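Notebook entry, 10/25/23
Textile Care Workshop, Brastthorpe
Entered by: Suryani Osman
Read by: Riku Noguchi

Purpose

This entry continues the work on colorfastness of dyed cotton jersey under home laundering. The question is whether the loss of color seen in the earlier Mondby lots comes from the detergent or from the water. Raghda Nassar has asked that all entries on this subject state the water source, the detergent and the drying method on the first page. Those details are given under Materials.

Materials

Cotton jersey, single knit, from the Rondonuwu lot, cut to the standard swatch size. The lot was received with 153 swatches. Of these, 22 were set aside for today's runs, and the rest remain in the flat drawer under tissue.

Detergent: the unscented powder from the workshop supply. The liquid detergent was not used.

Water: municipal supply, through the carbon filter. The filter housing was changed by Lautaro Huenchumán earlier in October, and the old cartridge has been kept for comparison.

Adjacent fabric: undyed cotton on one face and undyed wool on the other, stitched along the short edge.

Procedure

Each swatch was stitched to its adjacent fabric, labeled in laundry pen and weighed dry. The swatches were divided evenly into two sets. Set A was washed in filtered water. Set B was washed in water drawn from the same tap ahead of the filter. Both sets were rinsed twice and pressed between blotters before hanging.

Drying was done indoors on the rack, out of direct sun. The window blind on the street side was kept down for the whole period. Swatches were not allowed to touch one another.

Handling of whole garments

The swatch method does not show what happens at seams, hems and ribbing, where the fabric is doubled and dries more slowly. Whole garments should therefore be laid flat on a surface that lets air pass beneath them, and the sleeves should be drawn away from the body of the garment. A woven mat is acceptable. Terry toweling is not, as it holds water against the lower face and can leave a pile mark on light jersey.

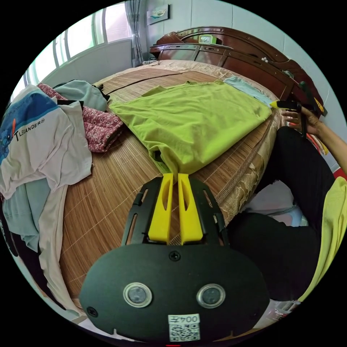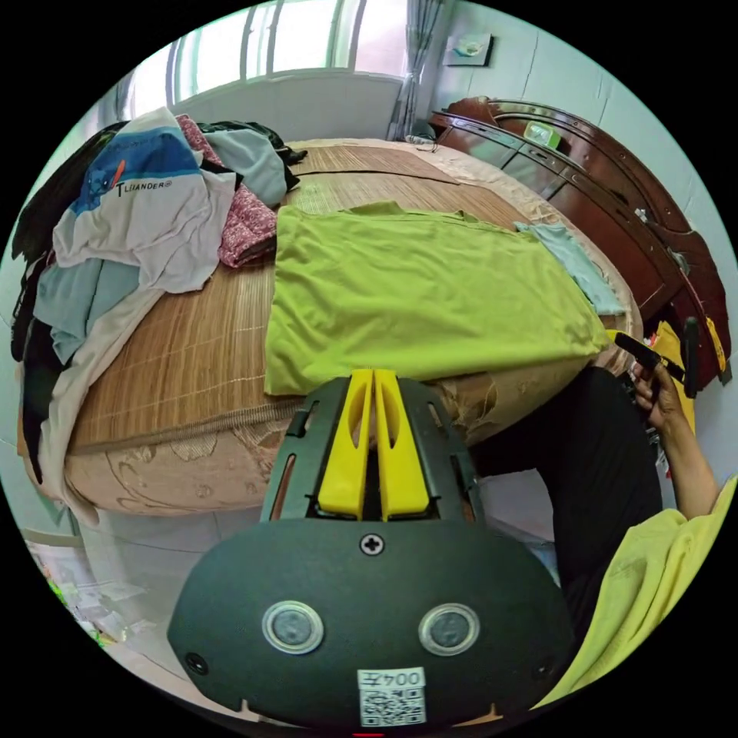
Observations

Set A: slight staining on the wool face of the adjacent fabric, none on the cotton. Color of the swatches judged unchanged against the retained piece under the daylight lamp.

Set B: staining on the wool face somewhat heavier than in Set A. Two swatches showed a dull patch near the stitched edge. The patches do not match the position of the clips. It is possible that powder was trapped in the fold during the wash, and this should be ruled out before the water is blamed.

Yufang Kong graded both sets separately against the gray scale, without sight of the labels. Her grades agree with mine except on one swatch from Set B, which she placed half a step lower. Both grades have been entered in the table.

Points to correct

The dry weights for Set B were taken before the balance had been leveled. They are to be treated as unreliable and must not be carried into the summary.

The laundry pen bled on the wool. Thread tags are to be used in the next run.

Next run

Repeat Set B with the powder fully dissolved before the swatches are added. Include the retained pieces from the Wandano lot, which was dyed by the same process but finished without softener. Mr. Noguchi is to confirm that the lamp hours are still within limits before any further grading is done.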